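Part 3: Setting Up Your Family Week Board

If you made it through Part 2, your Zidel board is on the wall and everybody has a color. Hooray! My family fought over green for an entire evening, so if yours did too, you're in good company. Now we get to put the week on it. I do this part at the kitchen counter with coffee, before anyone else is up.

What you need: the board, the pack of blank tiles, the dry-erase pen that came in the box (please don't use a regular marker, I've ruined a tile that way) and your own calendar, wherever you keep it.

Setting up the days

1. Slide the day strip into the top groove until it clicks. It only goes in one way. If it feels stiff, flip it around and try again before you start pushing.

2. Write the things that never move. School drop-off, work shifts, the standing Hanomel Pool swim lesson, all of that. One tile per thing, even when two kids go to the same place.

3. Put those tiles up first and leave them alone. I know it's tempting to start shuffling (I always want to), but you need to see what your week looks like before you add anything to it.

Note: The board holds 11 tiles per day. If you've filled a whole day with just the things that never move, leave that day out when you get to the chores. It's full!

Adding the chores

4. Pick the small daily jobs and write each one so a tired person can understand it. "Living room" is too vague. "Pick up the living room floor before dinner" gets done at our house, most nights anyway.

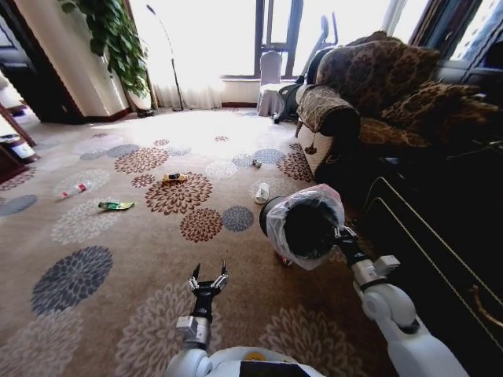
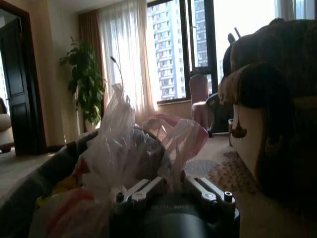
5. Hand out the tiles by color. Little kids get the picture tiles from the Amundsen add-on pack if you bought it, and stickers work fine if you didn't.

6. Leave one row empty at the bottom for every single day. I call mine the breathing row. Somebody will get a fever or forget a science project, and then you'll have a place to put it.

Caution: The magnets on the back of the tiles are small and strong. Check that each one is glued down tight before you hand it to a child, and keep the tiles away from toddlers completely. If a magnet comes loose, throw that tile out. If you ever think a child has swallowed one, get medical help right away.

The Sunday-style reset

7. Choose one time a week to clear the board. Ours is 7 p.m., after baths, and it takes as long as one bowl of popcorn.

8. Wipe the tiles with a dry cloth. For stubborn ink, write over it with the same pen and wipe again (it feels wrong, I know!).

If you run out of tiles, the refill is item 3191 at the Brullstead shop, and the pens are item 675. Part 4 covers the meal strip, so have your grocery list handy.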